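Equipment Review: Wet Wipes for Routine Cleaning of Stainless Steel Storage Cabinets

Prepared by Iresha Sikder, Facilities Services, Wemmont Culinary Institute
August 26, 2023

Purpose of the review

The Institute's teaching kitchens are fitted with stainless steel storage cabinets, most of them with open fronts and folded-metal posts. For several years these have been cleaned with a spray detergent and washable cloths. In the spring, Facilities Services was asked by Gayan Begum, Kitchens Manager, to consider whether packaged wet wipes could replace the spray for the daily wipe-down. The weekly wash with detergent and hot water was not under review and will continue.

The product assessed was a household-type wet wipe in a soft pouch with a snap lid. Our supplier, Trindetti, provided it in packs of 95 sheets. Staff used the wipes for 42 days on the cabinets in the pastry kitchen and the dry store. Findings are set out under the headings below.

Performance on shelves and posts

On flat shelf surfaces the wipes performed well. Flour, sugar and light fingerprints came off in a single pass, and one sheet was usually enough for a shelf of ordinary depth. Dried syrup needed a second sheet and some pressure. Cooked-on grease did not come off at all and should be left for the weekly wash.

The front edges of the shelves and the vertical posts take more care. Both are handled constantly, and the posts have a narrow recessed channel that collects dust. A flat cloth tends to pass over the channel without reaching into it. The wipe is thin enough to be bunched around two fingers and pressed into the corner where the post meets the shelf. Staff found it easiest to steady themselves with the free hand on the shelf lip and work down the post from the top, finishing at the joint near the base.
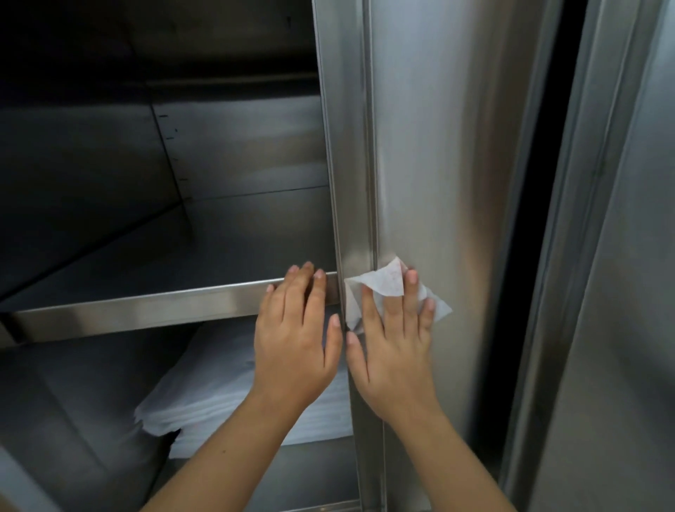
Streaking and finish

Brushed stainless steel shows every mark in strong light, and this was the area of most concern before the trial. Light streaks remained on most surfaces as they dried. They were more visible on the posts than inside the compartments, where the light is dim. Following the grain of the metal reduced them. Buffing with a dry microfiber cloth removed them completely, but this adds a step and accounts for more than 8 minutes across a full row of cabinets.

No dulling or discoloration of the steel was recorded during the trial period. Makis Economou inspected the welds and folded seams at the end and found no residue of concern.

Shelves that come into direct contact with unwrapped food must still be rinsed with clean water and dried after any wipe is used. The product is not sold as a food-contact sanitizer and should not be treated as one.

The pack and its lid

Much of the convenience of a wet wipe depends on the pack. The rigid plastic lid is a clear advantage over the adhesive flap used on the Lumenta wipes we purchased previously, which lost its grip well before the pack was finished. The snap lid stayed secure, and sheets near the bottom of the pouch were still moist when used.

Dispensing is less satisfactory. The pouch is light and soft, and when a sheet is drawn up the whole pack tends to lift with it. Two hands are needed, one to pull and one to hold the lid down. The pack should be set on something firm and level close to the work, such as a closed carton, and kept off the shelf being cleaned.
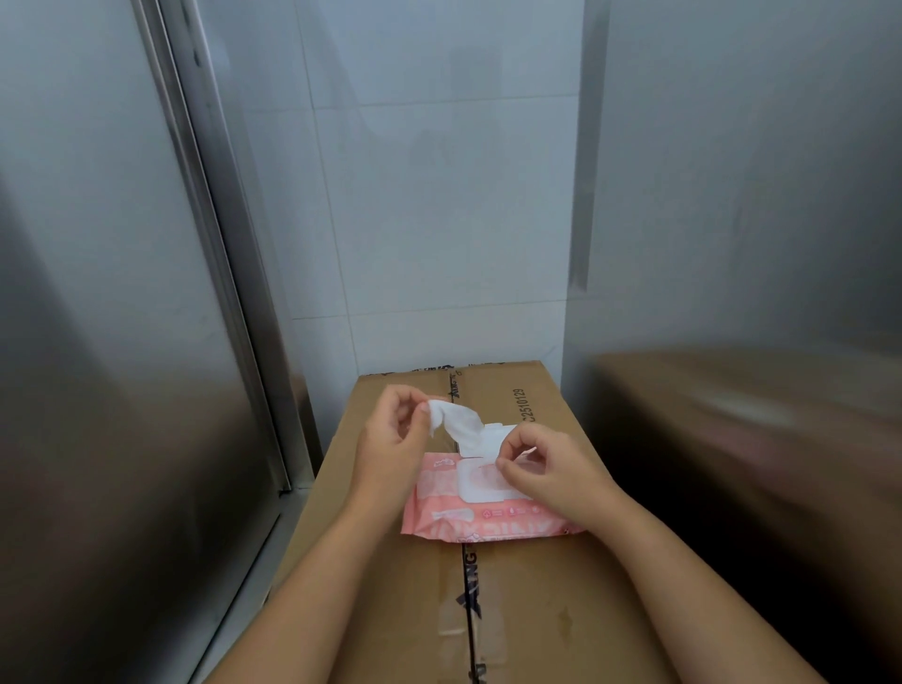 Sheets also tend to come out twisted, and on occasion a second sheet followed the first. Tharushi Gamage reported that pulling slowly and straight upward helped in most cases. Staff are reminded to close the lid after each sheet, as the top of an open pack dries within a short time in a warm kitchen.

Cost and waste

The wipes cost more per cabinet than the spray and cloth. Against this, the laundry load for the two rooms fell noticeably. The sheets are single use and go to general waste. They must not be flushed or placed in the compost bins.

Recommendation

The wipes are approved for daily touch-up of shelf edges, posts and cabinet fronts in dry areas. They are not approved for the hot line, where the existing Hamora detergent remains the standard product. One pack should be kept in each of the 2 rooms named above, with spare packs held in the central store. Orders may be placed through Atieno Mussa beginning in September.

Wemmont Culinary Institute, Facilities Services | Contact | © 2023 All rights reserved | Back to top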